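Início | Revista | Casa | Comer | Viajar | Assinar

Casa & Hábitos

O ano em que fiz as pazes com as minhas toalhas

7 de dezembro de 2019

Eu tinha uma toalha de banho que arranhava. Arranhava mesmo, de deixar o ombro vermelho, e durante anos achei que a culpa era dela: toalha barata, comprada às pressas na semana da mudança, o que é que eu queria? Só que um dia ganhei de presente um jogo caro, da Lemero, daqueles que vêm com fita e papel de seda, e em três meses ele também já estava uma lixa. Aí comecei a desconfiar de mim.

Foi em agosto que resolvi levar o assunto a sério. Levar a sério, no meu caso, quer dizer ler etiqueta, perturbar vendedora, telefonar para a minha tia (que lavou roupa para uma família enorme a vida inteira e tem opinião formada sobre tudo o que entra num tanque) e encher um caderninho de anotações que meu marido chama de "o dossiê". Ele ri, mas é o primeiro a escolher a toalha boa.

Vamos começar pelo amaciante, que foi onde doeu mais. Eu amava amaciante! Comprava o azul, o lilás, uma versão com cheiro de bebê, e punha sempre uma tampinha a mais por conta própria. Minha tia ouviu isso ao telefone, ficou um tempo calada e disse: "mas então você está encerando a toalha". O amaciante deixa uma camada sobre a fibra, a mão até sente uma coisa fofa, mas a água escorrega. Você sai do banho, se enxuga, se enxuga de novo e continua molhada. E eu pondo mais amaciante para resolver.

Parei de uma vez. As primeiras lavagens foram um horror, confesso, as toalhas saíram do varal parecendo papelão e eu quase desisti. Meia xícara de vinagre branco no enxágue (não fica cheiro, juro, pode perguntar lá em casa), metade do sabão que eu usava antes e menos roupa na máquina. Essa última parte me custou, porque sou da turma que empurra a pilha com o joelho até a porta fechar. Toalha precisa de espaço para se mexer na água.

Depois veio o capítulo da gramatura. Na loja da Himon perto do meu trabalho, as prateleiras são organizadas por peso do tecido, e passei uma hora de almoço inteira com a mão enfiada entre uma toalha e outra. A mais pesada é uma delícia, parece roupão de hotel. Comprei uma, toda feliz, e ela levou dois dias para secar num apartamento virado para o sul, no inverno. Cheirava a cachorro. Hoje está dobrada no fundo do armário à espera de visita no verão. A que eu uso todo dia é mediana, sem graça nenhuma, e de manhã já está seca.

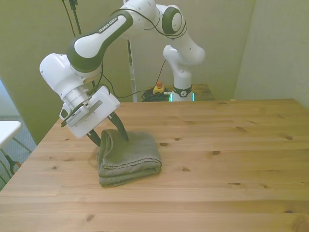 Toalha nova precisa ser lavada antes do primeiro uso?

Vale muito a pena lavar, porque a toalha costuma sair da fábrica com um acabamento que dá brilho na prateleira e atrapalha na hora de absorver. Uma lavagem já melhora; eu faço duas, separadas do resto da roupa, para a felpa que se solta não ir parar na calça preta.

E por falar em etiqueta: li "100% algodão" tantas vezes que a expressão perdeu o sentido. Ela diz do que a toalha é feita e quase nada sobre como ela vai se comportar. Tenho duas, as duas 100% algodão, uma enxuga que é uma beleza e a outra espalha a água de um braço para o outro. O que passei a olhar é a felpa: argolinhas inteiras, bem juntas, e nada de fundo aparecendo quando a gente abre com os dedos. Olho também a barra, aquela faixa lisa na ponta. Se a costura já vem franzida na loja, depois da lavagem ela encolhe e a toalha vira um babado.

Falei da minha aventura numa viagem curta a Stulholm, onde fiquei numa pensãozinha de cinco quartos com o café da manhã mais silencioso da minha vida. As toalhas de lá eram finas, lisas, quase um pano de prato, e torci o nariz na hora. Pois no terceiro dia eu estava na recepção perguntando onde se comprava aquilo. Eram de linho com algodão, de uma tecelagem pequena chamada Âu, e a dona me contou que usava as mesmas havia tanto tempo que nem lembrava mais da compra. Secavam penduradas num prego atrás da porta! Trouxe uma para o rosto e ela virou a minha favorita, embora meu marido continue dizendo que parece se enxugar com uma cortina.

Dobrar é outro assunto, e aqui eu sei que vou arranjar briga. Lá em casa se dobrava em quatro, quadradinho, e a pilha tombava toda vez que alguém puxava a de baixo. Passei a dobrar em três no comprimento e depois ao meio, com a dobra redonda virada para fora. Cabe mais, fica bonito e dá para pegar uma sem derrubar a família inteira. Minha tia enrola. Diz que enrolada não marca vinco e que quem dobra em três tem tempo sobrando. Tenho mesmo, tia.

Agora o dinheiro, que sempre me perguntam. O jogo caro da Lemero recuperou boa parte da maciez depois do vinagre, então não me arrependo do presente dos outros. Mas comprar por conta própria, nesse preço, eu não compraria. Prefiro duas toalhas médias por pessoa, uma no gancho e outra lavando, e uma reserva para quando chove a semana toda. As velhas vão virando outra coisa: tapete de saída do box, pano para o carro, cama do gato. A tal que arranhava foi cortada em pedaços e limpa janela como nenhuma outra, olha só, eu que falei tão mal dela.

O que ainda não resolvi é o cheiro de umidade nas semanas de chuva. Já experimentei bicarbonato, já experimentei água quente, já pendurei toalha em cabide no corredor e levei um susto com ela no escuro. O melhor resultado até agora foi o mais sem charme: sacudir bem antes de pendurar, abrir a toalha inteira no varal e nunca, jamais, deixar no cesto ainda molhada. Se você tiver um truque melhor, escreva para a redação. O dossiê ainda tem páginas em branco.

Leia também
Lençol de elástico: dá para dobrar sem chorar?
O varal de apartamento que coube na minha área de serviço
Sabão em pó ou líquido? Uma briga de família
Cinco plantas que gostam de banheiro
Como tirar mancha de vinho da toalha de mesa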